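Planstead Bimanual Trials: Set-up Guide
Section 4. Running the held-pair insertion task
16 Apr 2025
Forough Farahani and Talha Chaudhry

4.1 What this section covers

This section explains how to set up and record episodes of the held-pair task, in which each arm holds one object and the two are brought together in the air above the table. It assumes that you have finished the arm calibration in Section 3 and that both grippers open and close fully from the operator station.

The task is the main test of the Vukar policy. Earlier versions of Vukar did well when one of the two objects stood on the table, and badly when both were held. The results in 4.7 depend on the episodes being recorded in the same way each time, so please follow the steps in order even if you have run other tasks on the same bench.

4.2 Before you start

You will need one rigid open-ended object and one soft object for each run. The current object list is kept in the Banolau folder and is changed only by Ayantu Workneh. Do not swap in something similar from the shelf. A different cloth bends differently and the episode will have to be thrown out.

1. Switch on the arm power supply and wait for both status lights to stop blinking.
2. Start the recording computer and log in under your own name. Shared log-ins make it impossible to trace operator effects later.
3. Open the session sheet and fill in the object pair, the layout number and the policy version. For human-driven episodes, write "teleop" in the policy column.
4. Send both arms to the home pose from the operator station.
5. Check that the emergency stop works by pressing it once with the arms at home, then release it and re-enable the drives.

CAUTION: Do not skip step 5 when you take over from another operator. The stop must be tested by the person who will be holding it.

4.3 Setting the table

Half of all episodes are run with background objects on the table and half without. The background objects are there to test whether the policy attends to the right things. They are never picked up during this task.

1. Look up the layout number on the session sheet.
2. If the layout calls for background objects, put them on the far half of the table, beyond the reach of the grippers in the working pose. Flat items such as covers or cases should lie fully on the surface.
3. Leave the near half clear except for the two task objects.
4. Put the soft object to the left of centre and the rigid object to the right. Straps or strings on the soft object should be laid towards you and not tucked underneath.
5. Take the reference still from the head camera and compare it with the layout sheet.

Note: Daylight changes are allowed. We tried recording with the blinds down during November and the policy trained on that data lost ground as soon as the blinds went up. Leave them as you find them, and write "bright", "dull" or "mixed" in the light column.

4.4 Picking up the pair

In teleop episodes the operator makes both grasps. In policy episodes the policy makes them, and the operator only watches with a hand on the stop.

1. Pick up the rigid object first with the right gripper. Close slowly until the force reading settles. The open end must be left free and must face the other arm once lifted.
2. Raise the right arm to the waiting height marked on the operator screen.
3. Pick up the soft object with the left gripper. Take hold of the body of the fabric. A grasp on a strap alone counts as a failed pick.
4. Raise the left arm to the same height.
5. Hold both arms still for two seconds. This pause is used to cut the episode into its two halves, so it must be there.

If the soft object folds over the gripper fingers while being lifted, carry on. Folded grasps are part of the data and the policy has to cope with them. Mark the episode "F" on the sheet.

CAUTION: Thin metal objects can slip when the gripper is closed on a curved side. If the object starts to turn, lower it to the table before opening the gripper. Do not try to catch it with your hand.

4.5 Bringing the objects together

The approach is the part of the task that the study is about. Both arms move, and neither is treated as the fixed one. In the older method the right arm held its pose and the left did all the travelling. This was simpler to train but left the left arm short of room, and its wrist often reached a joint limit before the objects met.

Vukar splits the movement between the arms. At each step it predicts where the two objects should be relative to each other, and the controller then works out how much each arm should move to get there. The share is not set by hand. It comes from how far each joint is from its limit.

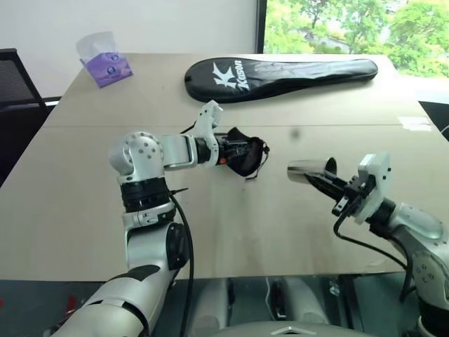 The predicted pose is updated from the head camera view, with the wrist cameras added only in the last part of the approach. Cinzia Martinelli tested using the wrist cameras throughout and found that the fabric often filled the left view for most of the episode, leaving little for the policy to use. The changeover distance is set in the configuration file and should be left alone unless you are running the changeover tests in Section 6.

For a teleop episode:

1. Move both arms inwards together. Keep the speed even and stop when there is a small gap between the two objects.
2. Line up the open end with the leading edge of the soft object. Correct height first and angle second.
3. Pause for one second.
4. Close the gap and push the soft object in until the force reading on the right arm rises.
5. Open the left gripper and draw it straight back.
6. Hold the right arm still until the recording light goes off.

For a policy episode:

1. Confirm on the screen that the policy version matches the session sheet.
2. Press Start and keep your other hand on the emergency stop.
3. Let the episode run until it ends by itself or reaches the time limit.
4. Do not help the arms, move the table or touch either object.

Note: Straps hanging below the fabric may touch the table on the way in. This is acceptable. Stop the episode only if a strap catches on a gripper joint or a cable.

4.6 Scoring the episode

Score each episode straight away, before resetting the table. Use these codes:

S The soft object is inside the rigid one and stays there when the left gripper lets go.
P Part of the soft object is inside, but it hangs out or falls when released.
M The objects met but nothing went in.
D Either object was dropped before they met.
X The episode was stopped by the operator.

Straps left hanging outside do not change an S to a P. Beverley Katene checks a sample of the scores against the video. Where her score differs from yours, hers is used and you will see a note on the sheet. If you are unsure between two codes, give the lower one and put a question mark beside it.

4.7 What the results show so far

The training set holds 1,825 teleop episodes across all object pairs. Of these, 383 carry the "F" mark for a folded grasp. We first left the folded episodes out of training, thinking they would teach the policy bad habits. Putting them back in was the largest single improvement we made, larger than the change of camera settings and larger than a longer training run.

The evaluation set is 300 policy episodes, split evenly between the older fixed-arm method and the shared approach. The shared approach scored S more often on every soft object we tried. The difference was smallest for stiff cloth and largest for items with loose straps. Joint limit stops almost disappeared.

Background objects made less difference than expected. Long dark items lying across the far half of the table did cause trouble in the first version, when the soft object was also black. The policy would sometimes aim too high, as though the background item were the edge of the fabric. Adding more layouts with dark items to the training set brought this down but has not removed it.

Two weak points remain. The first is shiny rigid objects in bright light, where the predicted opening drifts from one step to the next and the arms hunt back and forth before closing the gap. The second is very soft cloth that sags away from the gripper during the approach. Talha is working on the first with a short averaging window. The second is still open.

4.8 Resetting between episodes

1. Send the right arm to the tipping pose and empty the rigid object on to the near half of the table.
2. Return both arms to home.
3. Shake out the soft object and lay it in its starting place. Do not smooth it flat every time. Some creasing between episodes is wanted.
4. Check the cables on both arms. They should hang freely and should not be wound round a joint.
5. Take a new reference still if anything on the far half of the table has moved.

CAUTION: Disable the drives before reaching between the arms, even for a quick adjustment.

After 108 episodes, or at the end of the day if that comes sooner, stop and run the short calibration check in 3.5. The wrist readings creep as the arms warm up, and the check takes about five minutes. Enter the result on the session sheet.

4.9 Common problems

Right gripper closes but the force reading stays at zero. Stop the episode, re-seat the sensor plug at the controller and repeat the gripper test in 3.2.

Policy does not start after the grasp. The two-second pause was probably not detected. Check that both arms have reached the waiting height and that neither is still settling.

Arms approach and then back away repeatedly. Let the episode run to its time limit and score it as it stands. Add "hunting" in the comments column.

Episode saved without head camera video. Discard it. Wrist video alone is of no use for this task. Restart the Ghauri recorder before the next episode and check that both the head and wrist views show as live.

Questions about scoring go to Beverley Katene, and anything to do with the object list goes to Ayantu Workneh. The changeover tests are described in Section 6.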